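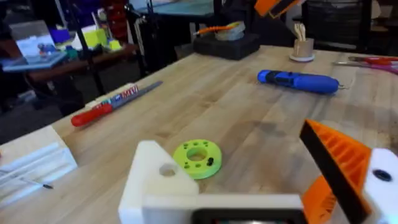 Lakritz, leicht geschwärzt: ein Vormittag bei Brynjólfsdóttir in Grullen

Wer mit dem Bus nach Grullen fährt, riecht den Ort, bevor er ihn sieht. Süß, ein bisschen nach Teer, mit einem Nachgeschmack von Hustensaft, den man als Kind hinter das Sofa gekippt hat. Die Lakritzsiederei Brynjólfsdóttir steht am Ende der Hauptstraße, hinter dem Getränkemarkt, und lädt jeden August zum Tag der offenen Tür. Die Tür war bei meiner Ankunft um halb zehn noch zu. Man wartete also in der Sonne, gemeinsam mit einem Reisebus voller Niederländer, die als Einzige wussten, worauf sie sich einließen.

Der Eintritt ist frei, der Spind kostet 50 Cent, und den Spind braucht man. Uhren, Ringe, Schals und lose Kugelschreiber müssen hinein, dafür bekommt man ein Haarnetz und, je nach Gesichtsbehaarung, ein zweites für das Kinn. Mit beiden sieht jeder Mensch aus wie ein schlecht eingepackter Blumenkohl. Das hebt die Stimmung in der Gruppe ungemein.

Durch den Betrieb führte uns Tavion Nguyen-Tran, Siedemeister seit 2004 und ein Mann, der Weingummi für eine Charakterschwäche hält. Er begann im Rohstofflager, wo die Süßholzwurzeln in Säcken liegen und nach Heuboden riechen. Wir durften kauen. Eine Süßholzwurzel schmeckt zunächst nach Ast, dann sehr lange süß und am Ende wieder nach Ast, und man steht mit einem ausgefransten Stück Holz im Mund da und sucht unauffällig einen Abfalleimer. Es gab keinen. Ich trug meines bis zum Schluss in der Jackentasche.

Im Siedehaus wird es laut. Der große Kessel fasst rund 4000 Liter und heißt im Betrieb Tante Hedwig, was auf einem Messingschild steht und auf Nachfrage nicht weiter erläutert wird. In ihm kochen Süßholzextrakt, Zuckersirup, Mehl und Wasser stundenlang vor sich hin, bis eine Masse entsteht, die man ebenso gut auf einer Landstraße verteilen könnte. Nguyen-Tran hörte den Vergleich offenbar nicht zum ersten Mal. Er hielt eine Kelle hoch, ließ die Masse daran herunterlaufen und sprach über Viskosität, und zwar mit einer Zärtlichkeit, die andere Leute für ihre Enkel reservieren.

Danach die Formerei. Die meisten Stücke werden in Maisstärke gegossen, in die vorher ein Stempel kleine Mulden gedrückt hat: Rauten, Münzen, Katzen und eine Form, die in der Preisliste als Seehund geführt wird. Ein Kind aus der Gruppe hielt den Seehund für eine Kartoffel. Es bekam recht und eine Tüte.
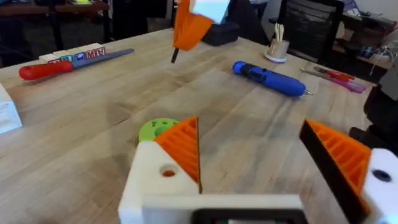
Anschließend wandern die Bleche in die Trockenkammer, und dort bleiben sie je nach Sorte einen Tag oder eine ganze Woche. Wir blieben vier Minuten, bei einer Temperatur, die meiner Brille nicht zusagte. Auf der anderen Seite wartete das Labor, ein schmaler Raum mit Kühlschrank und einem Aktenordner, auf dem »Salmiak, Beschwerden« steht. Er ist dick.

Überhaupt der Salmiak. Die stärkste Sorte des Hauses heißt Cloltus, kommt in einer grauen Dose und wird, so die Auskunft am Probiertisch, überwiegend nach Norden verkauft. Ich nahm eine Pastille. In den ersten Sekunden geschieht wenig, dann schmeckt es, als hätte jemand eine Batterie in Meerwasser eingelegt, und schließlich treten einem Tränen in die Augen, die man den Niederländern gegenüber mit Heuschnupfen erklärt. Diese kauften die Dosen kartonweise. Einer nahm drei Pastillen auf einmal und unterhielt sich dabei weiter über Parkgebühren.

Der Rundgang endet, wie alle Rundgänge dieser Art, im Werksverkauf. 327 Artikel stehen laut Katalog im Sortiment, darunter Lakritzlikör, Lakritzsenf und eine Lakritzseife, die unverpackt neben den Bonbons liegt und auf diese Weise vermutlich einiges an Umsatz und Enttäuschung erzeugt. Die Bruchware im Beutel ist günstig und schmeckt genauso wie die heile. Vom Senf rate ich ab, es sei denn, man hat Gäste, die zu lange bleiben.

Im Hof gab es dann Bratwurst, eine Hüpfburg und eine Blaskapelle aus der Partnergemeinde Puststead, die mit großer Ausdauer zwei Märsche spielte. Ein Stand verkaufte schwarzes Softeis. Es ist besser, als es aussieht, färbt allerdings die Zähne, und so grinste sich bis zum Mittag der halbe Ort mit einem Gebiss an, das an mittelalterliche Holzschnitte erinnerte.

Praktisches für Nachahmer: Der Bus hält direkt vor dem Getränkemarkt, zurück fährt er deutlich seltener als hin. Gruppen melden sich vorher an, Einzelbesucher stellen sich einfach dazu. Weiße Hemden bleiben besser zu Hause, Brillenträger bringen ein Tuch mit. Den Likör gibt es auch in der kleinen Flasche, aber die steht ganz unten im Regal, hinter dem Senf.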